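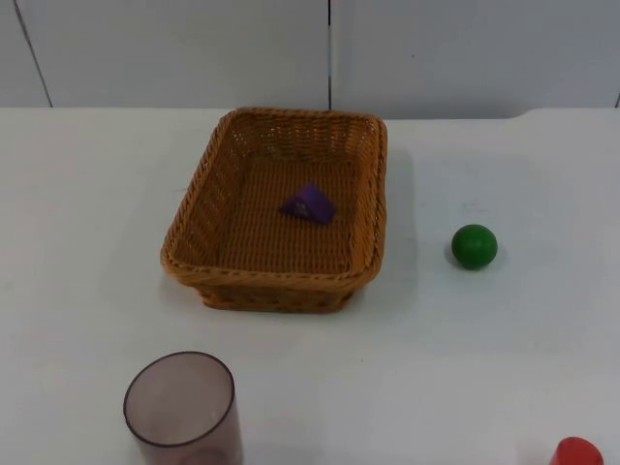

Sastport社区玩具借阅室 进展报告(八月)

致Pevora基金:

按照资助协议,现报告借阅室整理工作的进展。先说结论:进度比计划慢,地板比去年干净。

一、清点

上一期报告中我们曾表示,全部小件玩具“预计很快清点完毕”。这句话写得过于年轻。盒装玩具确实很快,难的是散件,即那些没有盒子、没有说明书、也没有人承认借过的东西。截至本月,已登记散件100件,其中12件至今查不出属于哪一套。紫色的那个小东西就在此列:三角形,上尖下宽,正面聚着几个浅色小点。有人认为是帐篷,有人认为是奶酪,登记表上最后写的是“紫色,尖顶,待定”。它目前单独放在藤编筐里,享受着全室最宽敞的住宿条件。

绿色的球情况简单得多。球就是球,登记用时不到一分钟,这是本季度效率最高的一项工作。分类表里“球类”一栏也因此成为唯一没有涂改痕迹的一栏。

二、收纳用具

贵基金批准的收纳款项已用于购置编织筐5个,由Bellamy杂货行供货。原计划买带盖塑料箱,后来改为浅口敞开的筐,理由在变更申请中已说明:孩子们看得见里面有什么,就不必把整箱倒出来确认。试用下来,倒出来的次数有所减少,但仍有孩子坚持要确认。

筐的样式接近面包筐,焦糖色,口沿编得较厚,搬动时不硌手。缺点是编缝会藏小零件,骰子尤其喜欢那里。我们已在归还流程里加了一步:把筐翻过来拍两下。目前这一步执行得最好,大概因为它有声音。

三、整理台

白色台面的整理台已投入使用。归还的玩具先上台,核对,再入筐。台面选白色是当时争论较多的一项,反对意见是不耐脏,事后证明反对意见完全正确。不过小件放在白色台面上确实容易看清,所以我们接受了每天擦台子这件事。

四、未完成事项

标签尚未贴完。首批标签遇到编织面就卷边,两天后集体脱落,现改用布条吊牌,正在缝制。借阅登记软件Nerar已安装,能录入,能查询,暂时不能打印。技术问题已反映,对方回复“已收到”,此后再无下文。

周六下午的开放时段照常进行,整理工作因此在每周六倒退一次,周日补回。我们在排期时没有考虑到这一点,下一期的排期已经考虑到了。

五、下一步及请求

下一阶段计划:完成全部吊牌;给待定散件设一个“认领筐”,摆在门口,期限到年底,逾期无人认领的归入综合类;修订分类表,增设“形状不明”一栏。

另请贵基金同意将标签项下的余款转用于购买布料和棉线。金额不大,明细见附表一。附表二为散件登记表,其中“用途”一栏空白较多,并非漏填。

Sastport社区玩具借阅室 谨呈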